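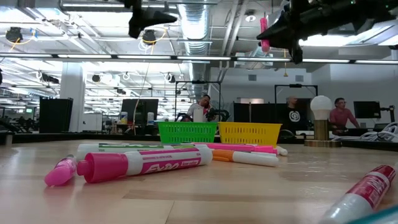
Dry-erase marker

Print this page | E-mail this page

A dry-erase marker is a pen with a felt or fibre tip, used on whiteboards and other smooth, non-porous surfaces. The ink holds its pigment in a fast-drying solvent, usually an alcohol, together with a release agent. The release agent keeps the pigment from bonding to the board, so that the dried line can be wiped off with a cloth or felt pad.

Identification

The ink colour is normally shown on the cap. The barrel is often white and may carry a printed label or band, as on the magenta-and-white Expo marker and the green-banded marker shown. Barrels vary in length and thickness, and sets of mixed make are common in shared rooms.

Tips

Bullet tips give a line of even width. Chisel tips give a broad or narrow line depending on the angle of the pen. Fine tips are 2 mm or less.

Storage

Markers are best kept flat with the cap fully closed – a pen stored tip upwards tends to write faintly as the ink drains away from the nib. Open trays and small perforated plastic baskets are widely used, sometimes sorted by colour.

Removal

Ink left on a board for 30 days or more may need a liquid cleaner. Unsealed wood, paper and cloth absorb the ink and can stain permanently.

Entry revised by Dragica Angelovski, December 27, 2023

Related entries
Whiteboard
Permanent marker
Felt tip
Board eraser
Desk basket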